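ok thread on the Trodcombe bus thing bc people keep asking me

1/ route 32 is getting cut back starting in August. not gone. cut back. last bus out of Trodcombe will be 6:40pm. it's 9:15 now

2/ if you work a late shift at Gill or anywhere on the east side that's your ride home, gone. my sister in law is one of them. cab is 63 dollars. she makes that in like half a shift

3/ the notice was taped up INSIDE the shelter behind the old timetable. I only saw it bc the wind got the corner. no email, nothing on the app

4/ they say ridership is low after 7. ok. the 8:10 got canceled over and over all winter, people quit waiting for it. thats not low demand thats folks giving up

5/ Tyson Kennedy has been keeping a notebook of every no show since spring. 163 so far. he let me take pics of the pages, will post when I get them the right way up

6/ petition is at 549 names as of lunch. paper copies at the laundromat and the Grasevby library front desk. you do NOT have to live in Trodcombe to sign, just ride the bus

7/ someone asked about the 14. the 14 does not go over the bridge. please stop telling people to take the 14

8/ things that help: write down the time and stop when yours doesnt show. call the number on the shelter, not the web form, the form just eats it

9/ meeting is 6pm upstairs at the library. yes I know, 6pm, and the last bus is 6:40. I asked if they could move it. waiting to hear

10/ if you can drive anybody back after reply with how many seats and which side of the river. I have 3, going to Grasevby

11/ will add the meeting date when they confirm it. phone is at 4 percent, typing this in the break room so sorry for typos adn all caps 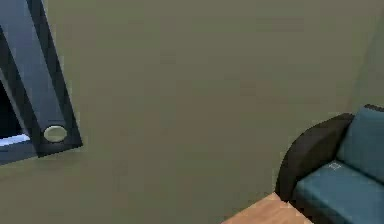

dark blue arm, pale round cap at the joint. render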